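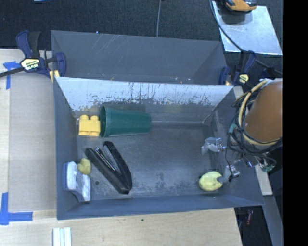

Mixed small items in one of the grey sorting bins, among them a green cup, a stapler and a yellow toy block.

Home | About the Centre | Newsletter | Opening Times | Contact

Small items: changes to sorting and collection

The Clestisness Reuse Centre wishes to inform members and donors of revised arrangements for small household and office items. The new arrangements take effect in June and apply to everything handed in at the Ruppert Road counter.

Small items have until now been accepted in bags and boxes of any size and emptied on to the long table at the rear of the building. This led to delays at busy times, and a number of articles were put out for sale without their matching parts. From June, all small items will be placed in open grey bins on arrival and sorted from there. Each bin will be cleared before another is begun.

Items will be divided under the following headings:

Toys and building blocks
Cups, beakers and other kitchen pieces
Staplers, hole punches and desk goods
Ornaments and play food
Unidentified parts

Building blocks are kept until there are enough to make up a bag, and bags are sold by weight. Single blocks are always welcome, including those of older or uncommon makes. Plastic cups are accepted in any colour provided that they are not split. Members are asked to rinse them before bringing them in.

Staplers should be handed in empty. Any staples left inside must be removed at the counter, and this takes up staff time which could be better spent. Staplers which do not close properly will still be accepted, as the Bova repair bench is able to use the springs and hinges.

Articles under the heading of unidentified parts will be held for 30 days on the shelf beside the entrance. Members who believe that they have given away part of a set by mistake are invited to look through the shelf during opening hours. Anything remaining after that period will be passed to the Pramix scrap store for use by schools and playgroups.

The Centre regrets that it cannot accept fresh food, batteries, medicines or opened glues and paints. Glass and china should be wrapped and handed over separately, and must not be placed in the bins with other goods.

Donors bringing more than 2 full boxes are requested to telephone beforehand so that space can be set aside. The counter will continue to close to donations at 4.30 p.m., with sales ending at 5 p.m. A printed copy of the accepted items list may be obtained from the counter without charge.

Recent items
Bova repair bench: summer opening
Pramix scrap store seeks fabric and card
Parking at Ruppert Road
Price list for books and records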